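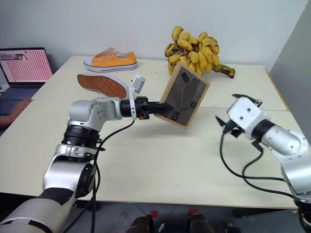 Chapter 6
Small Frames: Loads, Clearances and Corner Joints

Objectives

After working through this chapter, the reader should be able to:
name the parts of a small wood frame and state the job of each;
calculate the rabbet size needed for a given stack of glazing, mat, artwork and backing;
predict the direction in which a mitered corner will open when the moisture content of the wood changes;
choose between a glued, nailed, splined or wedged corner for a given load.

Terms introduced: rabbet, lip, sight size, rabbet size, allowance, package, miter, spline, underpin, easel back.

6.1 Scope

Chapter 5 dealt with large frames, in which the weight of the glass governs nearly every decision. In small frames the weight is seldom a problem. A frame is treated as small in this book if neither side of its rabbet opening is longer than 28 cm. Within that limit a single thickness of 2 mm glass can be used, the backing needs no cross brace, and the frame may either hang from one point or stand on an easel back.

Failures in small frames come mostly from three sources: corners that open, packages that are too tight, and stands or hangers fixed into wood too thin to hold a screw. The survey of returned frames kept by the Enduvden workshop is used throughout this part of the book. It covers 1,165 frames, of which 851 were small by the definition above. Idalina Serrano and Chak-lun Su sorted the small frames by cause of failure, and their sorting is followed here. Where a frame showed more than one fault, it was entered under the fault that made it unusable.

6.2 Parts and measurements

A wood frame is made from four lengths of molding, called rails. Each rail has a step cut along its inner back edge. This step is the rabbet. The thin part of the rail left in front of the rabbet is the lip, and it holds the package from the front.

Three sizes must be kept apart.

Sight size is the opening measured between the inner edges of the lip. It is what the viewer sees.

Rabbet size is the opening measured between the walls of the rabbet. It is larger than the sight size by twice the width of the lip.

Outside size is the full width and height of the frame, measured at the widest part of the molding.

Orders are often written with one pair of numbers and no label. The framer should treat such an order as incomplete. For a molding with a 6 mm lip, confusing sight size with rabbet size produces an error of 12 mm in each direction, and the cut rails cannot be saved if the error made them short.

6.3 The package

The package is everything that sits in the rabbet: glazing, mat or spacer, artwork, mount and backing board. Its depth is the sum of the depths of its layers. The rabbet must be at least as deep as the package plus the room needed for the points or tabs that hold it. In this book 3 mm is used for flexible points and 5 mm for turn buttons.

Worked case 6.1. A print is to be framed behind 2 mm glass with a 1.4 mm mat. The print and its mount together measure 1.6 mm, and the backing board measures 3 mm. Flexible points will be used.

Package depth = 2 + 1.4 + 1.6 + 3 = 8 mm
Rabbet depth required = 8 + 3 = 11 mm

A molding with a 10 mm rabbet is too shallow for this package. The usual remedies are a thinner backing board or a deeper molding. Leaving out the mat is poor practice, as it brings the face of the print against the glass, where it may stick if moisture collects.

6.4 Allowance

The rabbet size is always made larger than the size of the glass. The difference is the allowance. For small frames this book uses 3 mm in each direction, shared between the two sides. A glass of 180 by 130 mm is therefore set in a rabbet opening of 183 by 133 mm.

The allowance serves two purposes. It takes up small errors in cutting, and it leaves room for the wood to move. Glass hardly changes size in indoor conditions. Wood changes a great deal across the grain and very little along it. A tight package is pinched when the rails swell in width, and the pressure falls at the corners, where glass is easily chipped.

Édgar Ospina's notes on the Enduvden frames record a second form of the same fault. In these frames the glass had been cut to size but the backing board had been cut full. The board took up moisture, pressed outward, and opened the corners from behind while the front of the miter stayed closed. The board should be cut to the same size as the glass.

6.5 Movement at the miter

Consider a rail 40 mm wide, cut at 45 degrees at each end. If the wood dries, its width shrinks while its length stays almost the same. The angle of the cut then becomes smaller than 45 degrees, measured between the cut and the long outer edge. When two such rails meet, the joint touches at the outer corner and opens at the inner one. If the wood takes up moisture, the reverse occurs: the joint touches at the inner corner and opens at the outer one.

The width of the gap depends on the width of the rail. Under the same change in moisture, a rail 80 mm wide will open twice as far as one 40 mm wide. Narrow moldings hide poor seasoning, and wide moldings show it.

Rails for one frame should be cut from the same length of stock where possible. Mixed stock may dry at different rates, and the two sides of a miter will then no longer match in length.

6.6 Corner joints compared

A plain glued miter joins surfaces that are close to end grain. Such surfaces draw in glue and leave the joint starved. Sizing the cut faces with thinned glue, and gluing again once the first coat is tacky, gives a better bond.

A nailed miter is closed by one or two brads driven through the outer edge. The brads hold the joint while the glue sets and add some strength afterward.

An underpinned miter is closed by V-shaped metal wedges driven from the back. It is quick to make and suits repeated work. The wedges must stop short of the face.

A splined miter has a thin slip of wood glued into a slot across the corner. The grain of the spline should run across the joint line. A spline laid with its grain along the joint line can split with the corner it was meant to hold.

Section 6.7 sets out the test used to compare the four joints.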